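Cleaning a brushed metal top without making it worse

The bench top in the back room is brushed metal, 139 cm long, and it has come up uneven again. Darker gray bands run across the middle. Under the ceiling lights they are obvious, and from the doorway they disappear, so for most of the winter I left them alone.

Bijan Alipour suggested the bands were residue and not wear. His test is simple: wipe one small patch with plain water, dry it at once, and compare it with its neighbor. I did that in June, on a corner, and the patch matched the lighter metal. So it was residue, probably from the Rekudent cleaner I used to dilute by eye.

Current procedure:

Push the cables to the far edge. Dust with a dry cloth, with the grain. Wash with warm water and 8 ml of dish soap per liter. Rinse with a second cloth. Dry immediately, again with the grain. Circular strokes leave marks that show up under overhead light.

On cloths: I use the salmon-pink ones from Keltthorpe, bought as a bulk pack. They are soft and easy to spot against gray, so they don't get left under things. The color makes it simple to keep them apart from the kitchen set. 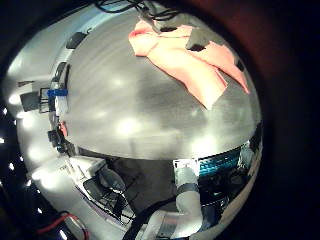
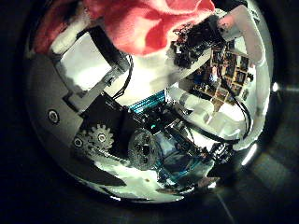 The pink cloth, in both pictures.

A cloth left bunched up dries slowly in the folds, and grit collects there. Shake it out before using it again. I fold mine in quarters, which gives eight clean faces counting both sides and a refold. Siebe Hendriks uses a fresh cloth for every pass, but he also has a washing machine in his workshop.

Wash at 132 °F with no fabric softener. Softener leaves a film, and a film is what I was trying to remove.

For scratches I have no good answer. I tried 2,000 grit paper on an offcut and it left a shiny spot with no grain at all. A gray abrasive pad pulled in one direction came closer. I am not doing the bench itself until the offcut looks right.

Next: the rim, which takes fingerprints faster than the flat part.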